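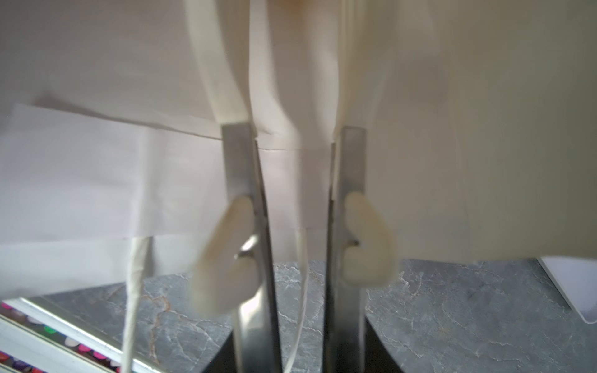
Visitor safety check, Vashisht healing hall
Apr 10, 2026

Second visit, and what a difference!

Fire exits: both 2 clear and unlocked. Pass.
Extinguishers: 6 on the wall, all in date. Lovely to see.
Claims on posters: the "cure" wording has gone. Pass.
One-to-one blessings: door stays open, and a companion may sit in. Very pleased with this one.
Consent to touch: asked aloud, but not yet written down. Please add it to the Kaltela form.
Donations: receipts given for 9 out of 9 checked. Brilliant.
Complaints: police helpline number is up at the gate, though the print is tiny. Bigger, please!

Next check in August, before the festival crowds.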